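Publications > Textile Handling > Folding of woven household cloths > Section 3

3. Materials and folding procedure

3.1 Cloth and work surface

All trials used woven cloths from the Kulico line of table linens, chosen for their coarse, visible weave. A coarse weave holds a crease differently from a smooth one: the fold line stays soft and rounded, and the layers tend to grip each other once they are stacked. Dark red was preferred over the lighter shades in the line, as the outline of the cloth could then be traced against a white board without further treatment of the recordings.

Cloths were washed once before first use, dried flat and stored unfolded. A cloth was retired after 7 trials – beyond that point, creases left by earlier folds began to guide later ones. The full set comprised 277 trials, from which 1263 separate fold lines were marked and measured. Trials in which the cloth left the board were repeated with a fresh cloth and do not appear in these totals.

The work surface was a flat, matte white board with plain light gray walls on the left, on the right and at the back. The walls kept the background uniform and reduced drafts, which can lift a free corner before the layer has settled. The cloth was placed near the middle of the board so that it could be reached equally well from both sides.
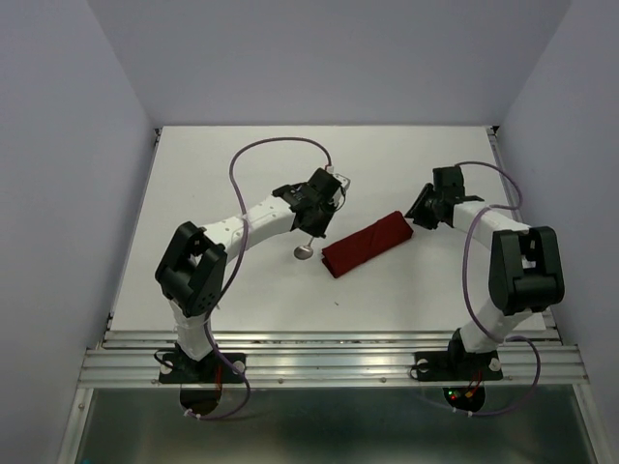

3.2 Forming and scoring the fold

Folds were scored with the Pirkano scale, which treats the crease and the corners separately. The crease is scored for straightness and for the height of the bend above the layer beneath it. Corners are scored for overlap. A corner that tapers to a point and hangs past the layer below it receives the lowest overlap score, regardless of how straight the crease is.

Gathering was recorded as a separate condition. When a coarse cloth is pinched below a fold, the material narrows toward the pinch and bulges at its sides, and a second, fainter crease can form at an angle to the first. Figure 2 shows this case: the diagonal line runs down from the main fold into the gathered part. In the Akl variant of the scale such lines are ignored. They were kept in the present work and entered as secondary creases, with a note of where they met the main fold.

Each fold line was marked by 2 raters working apart. Where their marks differed, the line was measured again on the Brusix template and the second reading was used. 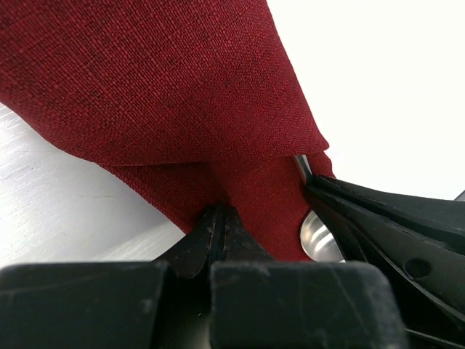
Figure 2. Red woven cloth pinched below a soft fold, with a faint diagonal crease in the gathered section.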